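Calling for help outdoors: speaker notes, Saturday morning session

Slide 1. Hi everybody, thanks for getting up early. I've been on the Teltcombe search team for a good while now, and I want to talk about the phone call. The one you make when you're stuck. Evaristo Solís is doing the map and compass part after the break, so save your map questions for him (he loves them, he'll keep you through lunch if you let him).

Slide 2. Ask for hands: who has ever been lost for more than 30 minutes? Wait. There are always more than people expect, and I put mine up too. Mine was on the back side of Giltgate in December, with a trail I'd walked every summer and couldn't find under the snow.

Slide 3. Call early! Please. We'd so much rather come out at two in the afternoon and meet you walking down than get the call after dark. Most people wait because they're embarrassed, or they think they'll see the parking lot around the next bend. I did the same thing, so no judgment from me.

Slide 4. What to say first. Where you are, then how many of you there are, then who's hurt. Location goes first in case the call drops. If you can read coordinates off your phone, read them slowly and have the dispatcher read them back. If you can't, give me the last sign or stream crossing you remember and what time you passed it.

Slide 5. Then stay put. This is the hard one. Tell the Onon Creek story here, keep it short: two brothers called from 2972 feet, got cold, and decided to walk down to meet us. We got to their spot and found a granola wrapper. It took us until breakfast to catch up with them, and they were 200 yards from a road the whole last hour.
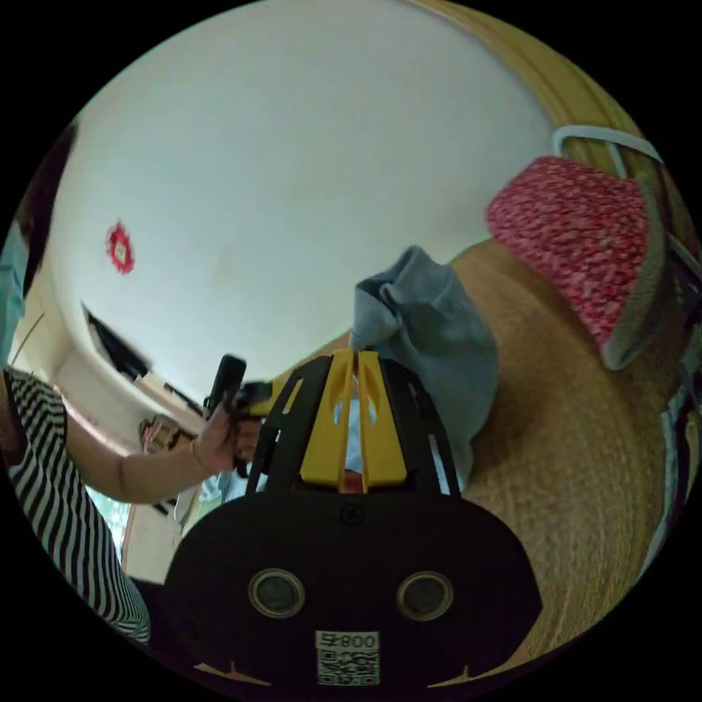 Slide 6. Battery. Turn the brightness way down, close the apps, and keep the phone inside your jacket, up against you. Cold kills a battery fast. If there's no signal, try a text to 911 anyway. It doesn't work in every county, but a text can sometimes squeeze through where a call won't.

Slide 7. What I carry on a day hike. Headlamp, whistle, big trash bag, lighter, a hat I don't care about. Pass the bag around and let people pick it up, it's lighter than it looks.

Slide 8. Questions. Somebody will ask if they get a bill. In our county, no. If there's time, mention the Seneviratne loop walk, sign-up sheet by the door. Hand over to Evaristo and remind him he has the clicker.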